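Informe de avance de mayo
Proyecto Flodero, célula de manipulación de Murkport
Responsable: Vlasta Omerović

1. Estado general
La célula está en servicio desde la segunda semana del mes. En mayo sumó 568 ciclos de prueba, con 6 paradas no previstas. Cuatro se debieron al cable de la muñeca, que rozaba con la carcasa al girar el brazo más allá de su posición de reposo. Las otras dos fueron pérdidas de comunicación con el portátil de control y se resolvieron reiniciando el enlace.

2. Mantenimiento realizado
Se cambió el cable de la muñeca por otro más largo, con una vuelta holgada junto a la articulación. Mulonero suministró el recambio en plazo. Se reapretaron los tornillos de la brida y se repitió la calibración del cero en todos los ejes. Tras el cambio de cable no se han registrado paradas por esa causa.
La limpieza de los dedos de la pinza se hace al terminar cada turno. El vapor deja humedad en las juntas y conviene secarlas antes de apagar. La revisión completa queda fijada para los viernes.

3. Ajuste de la pinza
La fuerza de cierre se bajó en tres pasos hasta que los panecillos dejaron de marcarse. El valor actual está guardado en el perfil de producto blando. Falta repetir el ajuste con piezas recién sacadas de la vaporera, que ceden más.

4. Gasto
Se han cargado a la partida de repuestos 400 euros, correspondientes al cable, la tornillería y un juego de juntas. Quedan pendientes de facturar 41 euros de portes. No se solicita ampliación.

5. Trabajo en la vaporera
El brazo sujeta el panecillo justo por encima del borde de la olla. La tapa de vidrio se deja en la mesa, a un lado, y el plato al otro.

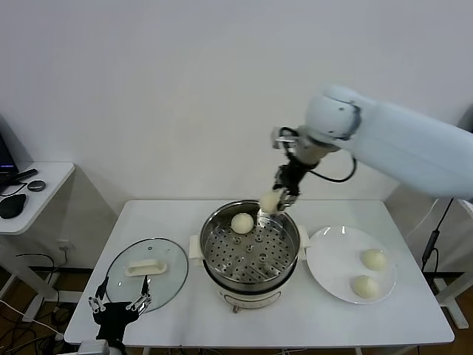 ¿Cada cuánto hay que repetir la calibración del cero?
Una vez al mes, y además siempre que se desmonte la muñeca o se cambie un cable.

6. Pendiente para el próximo periodo
Recibir de Milošević el segundo juego de juntas.
Fijar al suelo los cables de alimentación.
Entregar el procedimiento de revisión semanal por escrito.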